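4. Setting the table: cups, doilies and the black tray

4.1 How the settings were laid

We came to the question of table setting by a fairly roundabout road. Our earlier work on shared kitchens had left us with a great pile of notes on washing up and putting away, and very little on the part that most people told us they enjoyed, which was getting a table ready for someone else. Palesa Rampersad, who kept the first notebook, had written in the margin of nearly every page some variation of "but where does the cup go?", and it seemed only fair to give her question a section of its own.

The layouts discussed here all use the same modest set of things. There are tall cups in two colours, brown and pale green, white doilies to stand them on, and a black tray with rounded corners that serves as the place cups come from or go back to. We kept the set small on purpose. In January we had tried a fuller service, with saucers and spoons and a sugar bowl from the Tanel range, and found that people spent so long deciding about the spoons that the cups were hardly looked at. Once the spoons were gone the conversation became much richer, and a good deal friendlier too.

The table is plain, in a light colour somewhere between beige and pink, and we chose it over the dark Kekana bench used in our pilot work so that a white doily would be easy to see without shouting at the eye. A doily on a dark surface looks like a target. On a pale one it looks more like an invitation, or so several of our participants put it, and we have kept their word for it in our coding scheme. Figure 4 gives a fair idea of a layout partway along, with one place already holding its cup and the other still free.

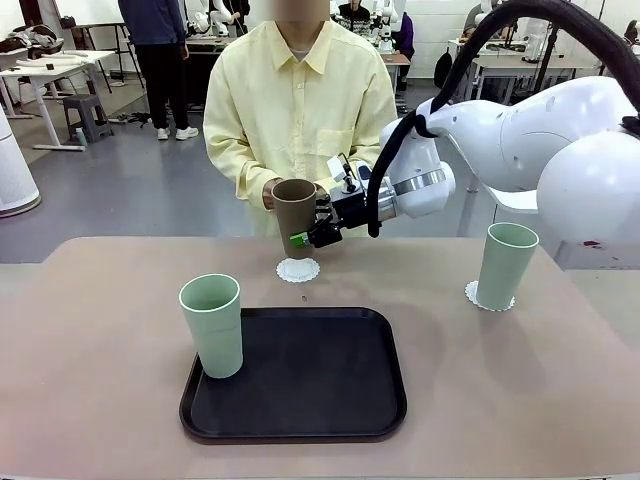 Figure 4. A brown cup held over an empty doily. One green cup stands on the second doily and another on the tray.

A layout of this kind is what we call an open setting. One doily is taken, one is not, and there is a cup left over on the tray whose place has yet to be settled. In our notes on open settings the empty doily does a surprising amount of work. People asked to comment on a layout tended to speak about the bare place first and the filled one second, and they spoke about it as though it belonged to a guest who was running late. Charmaine Mathebula suggested early on that we record these remarks word for word, and we are very glad she did, for they turned out to be the liveliest part of the whole collection.

4.2 Mixed and matched colours

The matter of colour deserves a little patience. When both places are given green cups, the setting is matched, and our participants generally described it as tidy, calm or (less kindly) like a waiting room. When one place has a brown cup and the other a green one, the setting is mixed, and the descriptions spread out a great deal. Some people took the two colours as a sign that the guests had chosen their own cups. Others supposed that the second green cup had been forgotten, and wanted very much to go and fetch it from the tray.

Of the 963 remarks we gathered on finished and unfinished layouts, 389 mentioned colour in one way or another. We had expected colour to come up chiefly where the cups were mixed, but it came up in matched settings as well, often in the form of a mild complaint. One participant, a retired school cook, told us that she would never put two cups the same in front of two people who were going to put them down and walk about, as they would only end up drinking each other's tea. We had no category for this and made one, which we named "telling apart". It went on to become one of our most useful labels, and it was applied more steadily between the two coders than almost any other.

We should say that nothing was poured into the cups for any of these layouts, and that the remarks about tea and coffee all came out of people's own imaginations. The instruction sheet simply asked them to think of the table as being set for two people who knew each other well. A few wanted to know what the two people would be drinking, and we told them they were free to decide. Tea won comfortably, and we have no wish to read anything into that.

4.3 The doily as a place marker

Doilies are not much in fashion, and we had some worry that younger participants would find them odd. In the pilot we had used square felt coasters from Gruvora, which sat nicely flat and could be wiped down, but which had the drawback of looking to some people like part of the table. The round white doilies have an edge that announces itself. People knew at once that something was meant to stand there, and they had opinions on how exactly it ought to stand.

The strongest opinions were on centring. A tall cup set a little to one side of its doily was noticed by almost everyone, including those who said beforehand that they were not fussy. The same small distance on the tray passed without comment. It seems to us that the doily makes a kind of promise about where the cup will be, and the tray, being large and plain, makes no such promise at all. We return to this in Section 6, where we compare round and square markers more carefully.

There is also the question of handling the doilies themselves. They are light, and they will shift if a sleeve brushes over them, so we asked that both be put down before any cup was brought across. Spare ones were kept within reach. In the longer sessions we found that a doily which had wandered was usually straightened by whoever was nearest, without being asked and often in the middle of a sentence, and we came to regard this little act of straightening as a sign that a person had begun to care about the table.

4.4 The tray

Of all the objects in the set, the black tray was the one we thought about least beforehand and the most afterwards. We had brought it in as a convenience. It has a raised rim, it holds a cup or two quite happily, and its dark surface shows up well against the pale table, so a cup standing on it is easy to tell from a cup that has been given a place. For our purposes that was enough, and the first version of the coding scheme gave the tray a single line.

By the end of the collection it had a page. Participants treated the tray as a place with rules of its own. A cup on the tray was "waiting", "extra", "for later" or "going back", depending on who was talking, and these four readings have quite different consequences for what ought to happen next. If the cup is waiting, somebody should find it a doily. If it is going back, it should be left well alone. Our layouts gave no hint either way, and people filled the gap cheerfully, each quite sure that their own reading was the ordinary one.

We then looked at whether the reading changed with where on the tray the cup stood. A cup towards the edge nearest the doilies was somewhat more often called "waiting", and a cup in the middle more often "extra". The difference is small and we would not lean on it heavily, but it fits with what people told us afterwards over a biscuit.

4.5 Materials brought to the table

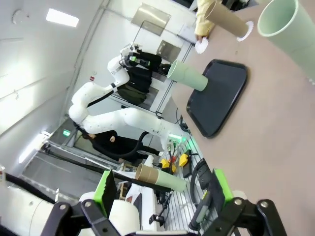
Materials: card tubes and fluted paper

Alongside the layouts we held a number of looser sessions, in which paper and cardboard things were brought to the same table and handled together with the cups. A brown cardboard tube with a white fluted paper cone fitted around one end is typical of these, and the pairing of card and paper raised many of the same questions as the pairing of cup and doily. Does the paper belong to the tube, or is it only resting there? Should it be taken off before the thing is put down? Participants turned to these questions readily, and with the same mixture of firmness and good humour we had come to expect.

Fluted paper was warmly received. People likened it to cake cases, to lampshades and, in one memorable case, to the collar on a dog that has been to the vet. Set against the smooth sides of the cups it reads as something dressed up, and tables that had fluted paper on them were more often said to be laid for an occasion. A plain tube on its own drew no such remarks, and was mostly taken for something left over from a parcel.

We did not code these sessions in full. Each was held to 90 minutes, and a good part of that went on talk that wandered pleasantly away from the table. What we have drawn from them is a set of 3 further labels, "dressed", "joined" and "left over", which were added to the scheme on 12 November 2020 and then applied backwards to the earlier material. The coding sheets were kept in Coteck folders, one for each layout, and a copy of the final scheme is given in Appendix B.

Applying the new labels to the old remarks brought one small surprise. "Joined" had been meant for tubes and paper only, yet both coders began to use it for a cup and its doily as well, wherever a participant had spoken of the two as a single thing to be moved or admired together. After some discussion we let this stand. The remarks in question are marked with a star in the appendix, so that readers who would prefer the narrower meaning can set them aside, and they are taken up again with the centring results in Section 6.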